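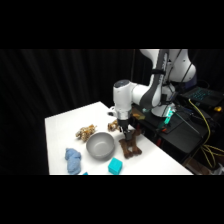
Stavros Kelmendi said the item ledger for Pelar would be read-only while balances are copied to the new chain, and that players should cancel any open marketplace listings before the freeze begins. Listings left open will be closed by the migration script and the items returned to the wallet that posted them. Listing fees will not be refunded in either case.

By Ishbel Crichton
30/01/2021

Grivurard, the studio behind the trading game Pelar, will move its in-game item records off the public network it has used since launch and onto Sarico, a sidechain run by a small set of approved validators. The transfer is planned for February. The studio has published a technical note covering the snapshot, the bridge contract and the changes to wallet signing.

Pelar records each ship, hull part and land permit as a separate token. Under the current setup, every sale or trade between players is written to the main network and the buyer pays the network fee. The note says that fees on low-value parts have regularly been higher than the price of the part, and that trade in the lowest item tier has nearly stopped as a result. On Sarico the studio will pay transaction costs for transfers made through the official client. Transfers made directly against the contract will still carry a fee, paid in the sidechain's own unit.

The snapshot will be taken at a block height to be announced in the client. It covers 1596 item types and all balances held in wallets that have signed in to the game at least once. Wallets that hold Pelar tokens but have never signed in are left out of the automatic copy and will need to use the bridge. The bridge locks the original token on the main network and issues a matching one on Sarico with the same serial number. Withdrawals work in the opposite direction and are subject to a waiting period.

Daily withdrawals will be limited to 500 items per wallet during the first phase. Luzius Zwahlen, who maintains the bridge code, said the limit is set in the contract and can be raised by a vote of the validator keys, but cannot be removed without deploying a new contract. He said the limit applies to the count of tokens and takes no account of their value, so a player holding a few expensive ships will not notice it. Crafting guilds that store parts in a shared wallet are more likely to reach it.

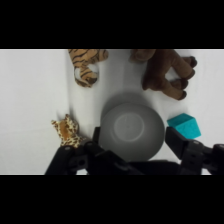

Gray bowl, teal cube and three stuffed toys on a white tabletop, black gripper in the foreground.

The client update that goes with the migration is version 2 of the wallet module. It replaces the present signing window, which shows only a raw contract call, with one that lists the item name, serial number, counterparty and price in plain text. Hardware wallets will continue to work, although older firmware may display the contract call in its original form. The studio has asked players who use scripted wallets to test against the public test network before the freeze. The test network address is in the technical note.

Developers of third-party tools will also need to make changes. The event format for completed sales has a new field for the fee payer, and the old field for gas cost has been dropped. Price trackers that calculate net sale value from that field will return zero until they are updated. Niall McIver, who runs the Yule price index, said the index would show gross prices only during the changeover and that historical charts would carry a marker at the snapshot block. He said Yule had not decided whether to combine main network and Sarico sales in a single series, as items withdrawn over the bridge can be sold in both places.

Some players have objected to the smaller validator set. A thread on the game's forum argues that a chain with approved validators gives the studio the practical ability to block transfers, whatever the contract says. Grivurard's note states that the studio holds a minority of the keys and that the remaining keys are held by outside operators, whose names will be published before the snapshot. It does not say how operators will be replaced if one leaves, or whether players will have a say in the matter.

Liam Lockwood, who heads the marketplace team, said the studio had considered keeping all records on the main network and grouping trades into batches. Tests showed lower fees, he said, but a buyer could wait for several blocks before an item appeared in the hangar, and crafting recipes that depend on recent purchases failed when the batch was late. The batch code has been kept for the bridge, where it handles withdrawals in groups of up to 3000 tokens.

Crafting, land permit renewals and marketplace sales will be unavailable during the freeze. Flight, combat and chat are not stored on the ledger and will remain open. Items dropped in combat will be held by the game server and written to Sarico once the ledger accepts new entries. Serial numbers for those items will be assigned in the order they are written, which may differ from the order in which they were dropped.

Support requests about missing items should include the wallet address and the token serial number. Requests sent before the ledger reopens will be queued and not answered individually.

Recent items
Pelar land permits: renewal window and grace period
Yule index adds hull part prices
Sarico test network reset, old faucet closed
Reading a marketplace contract call before you sign
Grivurard posts patch notes for crafting queue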